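# Bimanual Tool-Handling Cell: Equipment and Conditions of Use

**Manufacturer of work surfaces and guarding:** Ulletti
**Site:** Sondton Automation Hall, Bay 2
**Responsible unit:** Marín Equipment Standards Office
**Revision date:** 12/07/2026

## Summary

The Bimanual Tool-Handling Cell is a shared workstation for two-armed manipulation of hand tools, cases and other everyday articles. It is available to departments and approved external users under the conditions set out on this page. Users are expected to have read the whole page before submitting a booking request. Where it differs from the general hall rules, the stricter requirement applies.

The cell is intended for the following types of work:

- removal of hand tools from fitted cases and their return to the correct recess;
- opening, closing and steadying of cases and boxes with one arm while the other arm is in use;
- handling of mixed household articles on an open tabletop;
- teleoperated and programmed trials at reduced speed.

It is not suitable for cutting, drilling, heating or any process that produces dust or swarf. Liquids may be handled only in closed containers and with prior written agreement.

## Supplied equipment

The booking includes the two-armed robot with its fitted grippers, the work tables, the operator's laptop and the Trinik stop unit. Wrist and head cameras are supplied as standard and should not be removed or re-aimed by users. Any change to camera position invalidates the calibration record and will be treated as a fault.

Tool cases and test articles are issued separately from the store. Users may bring their own articles, provided that these have been declared on the booking form and inspected by the bay supervisor.

## Task articles: hand tool set

The hand tool set is issued in a black case with shaped recesses. It includes a tape measure, pliers, a claw hammer, screwdrivers and a utility knife. The set must be checked against the card at issue and again on return. A case with a missing item may not be returned to the shelf; it is to be handed to the bay supervisor, who will record the loss.

Both arms may be used within the area of the case at the same time, subject to the separation rules given in the next section.

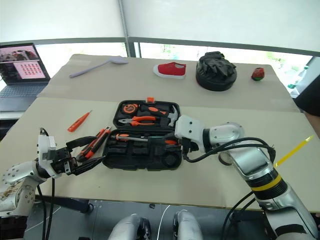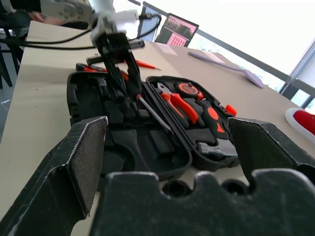 The utility knife is classed as a bladed article. Its blade must be fully retracted and locked before the knife is placed in the case, and this must be confirmed by the operator in person before power is applied to the arms. Trials that require an exposed blade are not permitted in this cell under any circumstances. Where the blade lock is found to be worn or loose, the knife is to be withdrawn from the set and the trial carried on without it.

Hammers may be lifted and replaced. They may not be swung, dropped or used to strike any surface, including surfaces supplied by the user.

Screwdrivers should be gripped by the handle wherever the task allows. If the task requires the shaft to be gripped, the grip force limit must first be lowered to the setting shown on the laminated card at the operator's station.

## Rules for two-arm operation

1. One arm is to be named as the holding arm and the other as the moving arm before the trial begins. The roles may be exchanged during a trial only when both arms have come to rest.
2. The holding arm must not press a case downwards. Contact should be made at the side of the case and at the lowest force that prevents it from sliding.
3. A tool may be passed from one gripper to the other only if handover is named in the trial plan.
4. If a tool slips in the grip, the operator should stop the arm and lower the article to the table. An attempt to recover the grip in the air is not acceptable practice.
5. External cables must be inspected along their full length before each session. A cable that can reach the table surface should be watched throughout, and the trial stopped if it catches on a case, a tool or the opposite arm.
6. Articles that have fallen to the floor are to be left where they are until the arms have been stopped and the stop unit has been pressed.

## Persons near the cell

At least 2 trained persons must be present whenever the arms are powered. One acts as operator. The other acts as observer, remains within reach of the stop unit and has no other duties during the trial.

Hands may be placed on the work tables only when the arms are stopped. This applies equally to small adjustments, such as straightening a case or retrieving a single tool. Loose sleeves, lanyards and scarves must be secured or removed before a person approaches the tables. Visitors may watch from the marked area and should be told where the stop unit is before the trial starts.

A session may not exceed 30 minutes without a pause. During the pause the grippers should be opened, the finger pads inspected and any damage entered in the log.

## Gripper inspection and wear

Surface scratches on gripper bodies are accepted as normal wear. The following are not accepted, and the cell must be taken out of use until the part has been replaced:

- a finger pad that has lifted from its backing;
- a crack in any finger or palm section;
- a loose fastener at the wrist;
- a chip that leaves a sharp edge where the gripper meets an article.

A chipped pad rim without a sharp edge may remain in service if it has been logged and measured. Grippers must not be repaired with tape, filler or adhesive.

## Workspace arrangement

Where tables are placed together, they must be locked so that they cannot move apart. Any seam or difference in level is to be entered in the workspace model before an arm is allowed to slide an article across it.

Articles waiting for a later task may be kept on the far table if they are spaced so that each can be reached without contact with its neighbour. The operator's laptop should be positioned so that both the screen and the tables can be seen without the operator turning away. Daylight from the windows affects camera exposure, and users who need steady lighting should state this when booking.

## Records

A log sheet must be completed for every session, whether or not a trial was finished. It should give the task, the arm roles, the articles used, every stop and the reason for it. Near misses are to be recorded in the same manner as contacts. Log sheets are reviewed each February, and the conditions on this page may be amended as a result.

Requests to depart from any rule must be made on Form 41 and approved before the session begins. Verbal permission is not valid.

## Booking

Bookings are accepted through the Marín Equipment Standards Office. Applicants should attach a trial plan, a list of articles and the training records of the operator and the observer. Incomplete requests will be returned without a slot being held. Cancelled sessions are offered to the next applicant on the list.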